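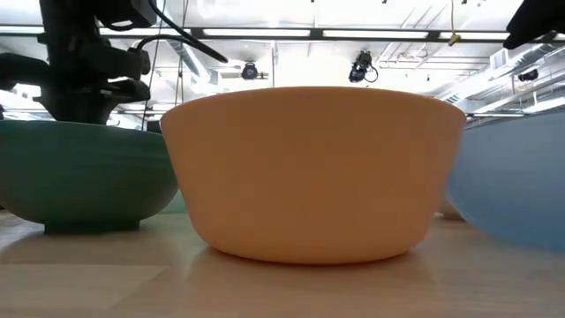 October, Masson eval, notebook entry 6

OK, so we're into the part of the trial everybody wanted to skip to, which is the bowls. Perrine spent the morning on the Zillthorpe installer and I got the table ready, and by 10:30 both arms were talking to the same machine, so I'm calling that a win and moving on.

For anyone picking this up cold: Zillthorpe is offering us the Masson kit on a trial. The kit is a software license, two sets of fingers, the calibration plate and a support line. Price is $1,795 per station per year if we keep it, and they want an answer when the trial runs out. Romain's question (fair one!) is whether it beats what we already do with Breto, which costs us nothing except Perrine's evenings.

Setup notes before I forget. The installer wants the left arm on the first port and will happily let you do it the other way around, and then everything is mirrored and you sit there feeling stupid. I did this. Swap the cables, restart the service, not just the window. The calibration wizard has 9 poses and pose 4 wants the elbow lower than our cable slack really likes, so give it some loop before you start. Perrine emailed support and got a reply before lunch, a real one, from a person who had read the log.

The task is nesting, mixed colors and sizes, both arms. I like bowls for this kind of thing, they look easy and they punish you. The matte ones are kind to the depth side of things but the rims are all you get to grab, and if the approach is a little off you're pushing the bowl across the wood instead of picking it up. The table has a bit of sheen too, and I want to see how Masson copes with that under the big lights.

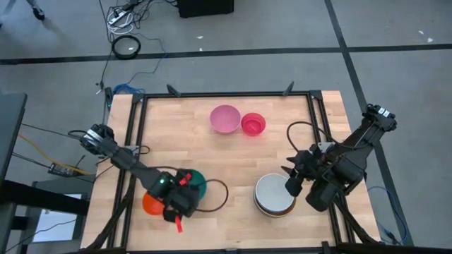 The red fingers are the ones I'd leave on. They're the softer of the two sets in the kit and Perrine swears by them for anything with a thin lip. The other set is back in the case, and I'd keep it there unless we go back to boxes.

What I like so far: the teach screen. You can grab a waypoint, drag it, and the other arm's path updates while you watch, which Breto makes you do by hand in a text file. Also the pause button really pauses both arms, together, which sounds like nothing until you've had one keep going.

What bugs me: the "place on stack" block takes one height for the whole stack. One! So you either type in a new number every time the stack grows or you write a little script around it, and if I'm writing scripts I could be doing that for free. Support says a fix is planned, no date. And the logs go to a folder called Flurkus, no idea why, don't delete it, I nearly did.

To do:
- Perrine: script for the stack height, keep it short, we may throw it away
- me: rerun calibration with the lights at the far end switched off and compare
- Romain: ask Zillthorpe if the license can move between stations or is stuck to one
- somebody please tie up the cable on the left arm, it swings wide over the table

Leaning yes on the fingers, undecided on the software. I'll do 6 full nesting runs tomorrow starting at 9, same bowls, same order, and put the log in the shared folder.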